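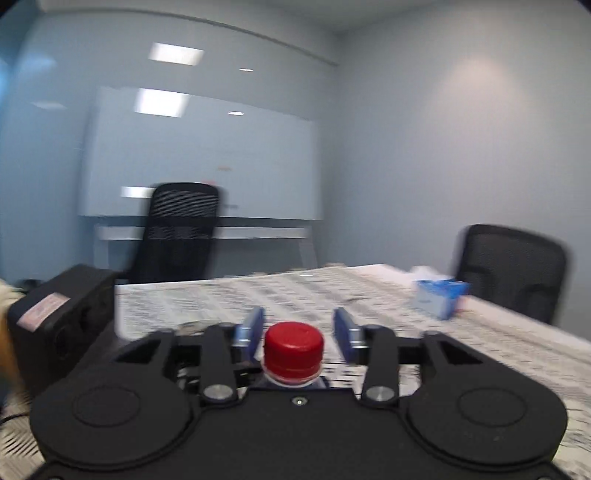 Elie Daher asked us whether a hand-held gripper needs a written procedure at all, given that a person is holding it and can simply let go. The position taken in the Luvano product line is that it does. A hand-held unit has no fence and no light curtain, and the operator's fingers are often closer to the jaws than they would be in any fixed cell.

Luvano 2 Hand-Held Gripper
Supplied by Jestdale
Order code: 356-H

The Luvano 2 is a two-jaw gripper for recording and rehearsing manual handling tasks such as picking up, turning and opening bottles. It is supplied with the Setent practice guide, which sets out how the unit is to be used on shared premises.

Conditions of use

Before work begins, the operator shall check that the finger pads are secure and that both jaws move freely through their full travel. Units with a damaged pad or a missing screw shall be withdrawn and tagged.

The work surface should be covered with paper or a mat. Containers used in practice tasks shall hold water only, unless the site has approved another liquid in writing.

The free hand stays behind the gripper body while the jaws are moving. A second person may place or remove objects only after the operator has said "clear" – a nod is not sufficient.

Cables shall be routed away from the jaws. Hair, lanyards and loose sleeves are to be secured.

Sessions are limited to 16 minutes, followed by a change of operator or a rest. Sites that adopted the earlier Moussa guide should note that its longer limit no longer applies.

Records

Each unit is issued with a logbook of 111 pages. Entries shall give the operator's initials, the task and any fault observed. Near misses are entered on the same page as the session in which they occurred – separate sheets are not accepted at inspection.

Supplied with the unit
Spare finger pads, one pair
Hex key
Logbook
Setent practice guide, February revision

Replacement pads and logbooks may be ordered separately from Jestdale.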